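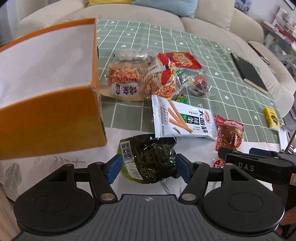

Crumpled snack package, barcode and small print

Print this page | E-mail this page

Household Trash and Recycling

Can shiny snack bags go in with the recycling? And how do I get my trash down to one bag?

Asked June 2023

We moved to Westavau over the winter and I'm still getting used to the trash rules. Where we lived before, everything went in one giant rolling cart and a truck took it away and I never gave it a thought. Now we have to buy the official town bags (the orange ones, $29 a roll!!) and recycling is free but they'll leave it at the curb with a sticker on it if there's something in there they don't like. I've gotten the sticker twice now.

The first time I'm pretty sure it was a pizza box. Fine, my fault. The second time all I can come up with is the snack wrappers. We are a big snack house. Two teenagers, plus my husband works nights and basically lives on seaweed crisps and those spicy peas from Hồ, the grocery over on the Zutemcombe road. So we go through an awful lot of those crinkly shiny bags. I flatten them and put them in the blue bin with the plastics, and I had been feeling pretty good about it.

I tried reading the packages to see if they say anything about it. Some have a little triangle, some don't, and on a lot of them the print is so tiny and the bag so wrinkled by the time I get it that I give up. My eyes are not what they were. My daughter read one for me and all she found was how to store it.

So, what I want to know:

Are these bags recyclable at all, or are they always trash?

Does it help if I wash them?

And does anybody have a real system for getting down to one orange bag a week? We're at two, sometimes more, and at these prices it adds up. I'm not looking to become one of those people with a year's worth of garbage in a jar. I just want to stop paying so much to throw away air -- which is what half of my kitchen trash feels like.

Thanks in advance. I did look on the town website but the page about plastics is a scanned flyer turned sideways.

ANSWERS

Answer 1

Trash. always trash. My brother in law worked at the sorting place in Nustutau and he said they hated those bags, they get wrapped up in everything. If its shiny on the inside throw it out. Pizza box goes in the trash too if its greasy, you can tear off the lid and recycle that part if its clean.

Answer 2 (marked helpful)

Oh boy, I could have written this post myself when we moved here! I had the sticker so many times my first summer that I started putting the bin out after dark so the neighbors wouldn't see it in the morning.

OK, wrappers first. The short answer is that the answer above is right for curbside. The shiny ones are usually plastic with a very thin layer of metal on the inside, all stuck together, and the pickup program here isn't set up to take them. Washing doesn't change that, so please don't stand at the sink rinsing out pea dust. If there's a triangle on the bag, it's mostly there to tell you what kind of plastic it is. It doesn't mean the truck will take it. I know! I thought the same thing for years.

There's an easy check you can do without your glasses. Scrunch the bag up in your fist and let go. If it springs back open, it's probably plastic film. If it stays in a ball, it's more like foil. It isn't perfect, but for snack bags I don't think it matters too much anyway, they're going in the orange bag either way. I use the test more for wrapping paper at the holidays.

Plain stretchy film is a different story, by the way. Bread bags, the wrap around paper towels, the outer bag from a case of water. Those also can't go in the blue bin, but the bigger supermarket in Zutemcombe has a barrel for them just inside the door, next to the carts. They want it clean and dry with no crumbs. I keep one bread bag on a hook inside the pantry door and stuff the others into it, and when it's full it goes in the car. Then it rides around in the car for a month, but that's on me. Read the sign on the barrel when you get there, they changed what they take last October and they could change it again.

Now the one-bag thing. We're four people and a dog and we got down to one bag most weeks, and I'll tell you what did it for us, because it was not what I expected.

It was food. I was so fixated on packaging, and then one week I set the packaging to one side and looked at what was left, and the bag was mostly heavy wet stuff. Coffee grounds, melon rinds, corn cobs, that sad half a head of lettuce. I started a compost pile in the back corner behind the shed and the bag got so light I could carry it out with one finger. If you don't have the yard for it, the transfer station has green barrels for food scraps and it doesn't cost anything with your dump sticker. I keep a coffee can with a lid in the freezer for scraps in the summer. No smell, no flies. My husband once thought it was coffee, he got over it.

After that, air, like you said. You're right about the air! Snack bags are terrible for it. They go into the kitchen can all puffed up and take up the whole thing and you think it's full, and it isn't. What I do is use one of the bigger bags as a "mother bag." It sits open by the can, and all the smaller wrappers get rolled up tight and pushed down inside it. When it's packed you fold over the top and put a rubber band on it. My kids complained for a week or so and then it became a contest over who could get the most in there. Teenagers may be a harder sell. Try putting the mother bag wherever they actually eat, so up in the bedroom or by the TV, and don't say anything about it.

Also push the trash down before you tie it. I put an old dish towel over the top and lean on it. The orange bags are stronger than they look, but watch out for chicken bones and anything with a point.

And buy the big bag of peas! If you get your husband the large size from Hồ and a couple of plastic tubs with good lids, you've cut way down on wrappers right there, and it's cheaper. We do that with crackers and pretzels. The seaweed doesn't work so well, it goes limp on you the minute there's any damp. I've never found a way around that, so if somebody has one I'd love to hear it.

One more thing and then I'll stop. Don't pay for the roll if you only need a few bags. The hardware store sells them loose at the register, same price per bag, and they don't put a sign up so you have to ask.

Good luck, and don't feel bad about the stickers!

Answer 3

Agree with most of that, but I'd be careful with the compost behind the shed if you're up near the woods. We had a bear, and then we had the same bear again. No meat or bones in there at all, it was still very interested in the corn cobs. We switched to the green barrels.

On the wrappers, you can find mail-in programs where you collect them in a box and ship them off. I looked into one for our scout troop. We saved up 342 bags (the kids were keeping a tally on the wall, it was a whole thing) and then found out the program we'd picked had closed its list to new groups. So I'd sign up first and save second. Some of them make you pay for the box too, and it was more than I would want to spend on chip bags at home.

We ended up using some of ours for crafts. You can cut them in strips, fold them and weave them into little pouches. They come out pretty nice. You won't get rid of all that many that way unless you really, really like making pouches.

For the tiny print, take a picture of it with your phone and then zoom in. Pull the package flat first. The shiny ones throw a glare, so turn it away from the window a little. I do this for everything now, medicine bottles, the thermostat manual, you name it.

Reply from the person who asked

Thank you all!! This is so much more than I got from the sideways flyer. Snack bags are out of the blue bin as of tonight. The mother bag is set up next to the couch and my son has already asked what is wrong with me.

I had no idea the green barrels were free. I've been driving right by them. We do have woods in back, so no compost pile for us, I don't want to meet the bear.

Will ask at the hardware store on my next trip in. Still open to ideas on the seaweed.

Print this page | E-mail this page

Contact us | Copyright 2023 Westavau Neighbors Help Board. Answers are written by members and are not official town advice. | Back to top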